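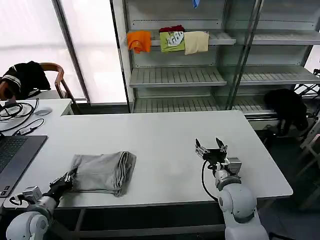

Documents > Working Groups > Handling and Finishing > Minutes

Filed under: Equipment Reviews

FLOKDALE TEXTILE SERVICES
Minutes of the Equipment Review Group
February 2022

Present: Tove Vídalín (chair), Troels Ragnarsson (operations), Czesław Szulc (maintenance), Nanna Vídalín (minutes)
Attending for item 3: Eyvindur Kragh, Clustlow
Apologies: none received

1. Minutes of the January meeting

The minutes were approved with one correction. Under item 4, "finishing line" should read "sorting line." Nanna Vídalín will reissue the page.

2. Matters arising

2.1 The floor markings by the loading door have been repainted.

2.2 The quote for the replacement press cover is still outstanding. Czesław Szulc has written to the supplier a second time.

3. Sirko two-arm folding kit

3.1 Eyvindur Kragh presented the Sirko kit, which Clustlow offers either for purchase or on a service plan. The kit as quoted consists of two arms with grippers, the control software, and two days of setup on site. The table and the laptop used to run the software are not part of the quoted price.

3.2 The group reviewed the trial work on folded cloths. Troels Ragnarsson noted that the left gripper presses on the end of the folded cloth while the right gripper is held open above the table. He asked whether both arms could be kept in use during a fold. Mr. Kragh replied that this depends on the folding program chosen, and that the programs for small flat items make more use of the second arm than those for garments.

3.3 Mr. Szulc raised the matter of cabling. The left gripper has a black cable that stands away from the arm in a loop, and he considered that this would catch on carts if the kit were placed beside the aisle. Mr. Kragh stated that a cable sleeve can be ordered as an extra. Mr. Szulc asked for the part number and for written confirmation that the sleeve does not limit the movement of the wrist.

3.4 The chair asked about the finish of the folded pieces. It was agreed that the gray cloth on the table was folded to a usable shape but showed slight wrinkling, with its layers visible along one side. Mr. Ragnarsson said this would be accepted for shop cloths and cleaning cloths - it would not be accepted for hotel linen. The group asked that any further trial be judged on both classes of item separately.

3.5 Trial figures. Clustlow reported 1140 folds completed over the trial period, with an average time of 62 seconds per fold. Mr. Ragnarsson observed that hand folding of the same items is considerably faster, and that the case for the kit would rest on evening hours when the folding tables are not staffed. Mr. Kragh did not dispute this. He expects a shorter time with the next software release but would not commit to a figure.

3.6 Fabric types. Nanna Vídalín asked whether printed and brightly colored items are handled in the same way as plain ones. Mr. Kragh said that color has given little trouble, but that thin, slippery fabrics are often gripped two layers at a time. The group requested a list of fabrics that Clustlow does not recommend.

3.7 Service plan. The plan runs for 30 months and covers replacement of gripper fingers, remote support, and one visit per year. Mr. Szulc asked that the notice period be set out plainly, as the draft gives two different periods on different pages. Mr. Kragh will have the draft corrected.

Mr. Kragh left the meeting.

3.8 Discussion. The chair noted that the competing offer from Honden is lower in price but includes no on-site setup. Mr. Szulc preferred Sirko on grounds of access to parts. Mr. Ragnarsson was not in favor of purchase at this stage. It was RESOLVED that no order be placed, and that Clustlow be invited to run a second trial of 20 working days using the company's own cloths and hand towels.

Actions:
T. Ragnarsson - select items for the second trial and prepare a grading sheet.
C. Szulc - obtain sleeve details; propose a position for the table clear of the aisle.
N. Vídalín - write to Clustlow with the request under 3.6 and the terms of the second trial.

4. Other business

Mr. Szulc reported that the dryer filters are due for replacement and that the parts are in stock. The work will be done outside production hours.

5. Next meeting

To be called by the chair on receipt of the corrected service plan.

Minutes taken by Nanna Vídalín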